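Notas del ponente. Bloque 2: el puesto de lavado en naves industriales

Diapositiva 5. Recordar el alcance: el inventario de Ledesma recoge 139 lavabos instalados en naves con cubierta metálica. Quedan fuera vestuarios y cocinas. No leer la tabla; remitir al anexo.

Grifería. El caño alto de cuello de cisne deja espacio para llenar recipientes y lavarse hasta el antebrazo. Contrapartida: más salpicadura si el caudal no está limitado. Mencionar el ensayo de Suvasico con cubeta rectangular y pasar deprisa. 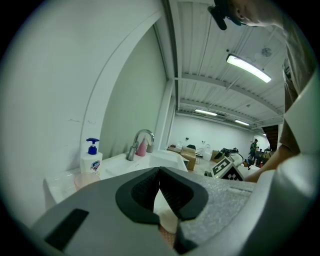 Dosificadores. En la práctica conviven varios envases sobre la misma encimera, con bomba y sin etiqueta homogénea. Propuesta: un solo jabón de manos por puesto, siempre al mismo lado del grifo. Los vasos, fuera del borde. Consumo medido en Giltell: alrededor de 268 ml por puesto y semana.

Diapositiva 6. Iluminación. Las luminarias fluorescentes cuelgan de la estructura general y no están pensadas para el lavabo. Comprobar sombras a la altura de la cubeta antes de añadir un punto de luz.

Paramentos. El blanco liso facilita detectar roces y marcas. Clelano repasa los suyos cada 23 días; preguntar a la sala qué intervalo aplican.

Si falta tiempo, saltar a la diapositiva 8 (desagües).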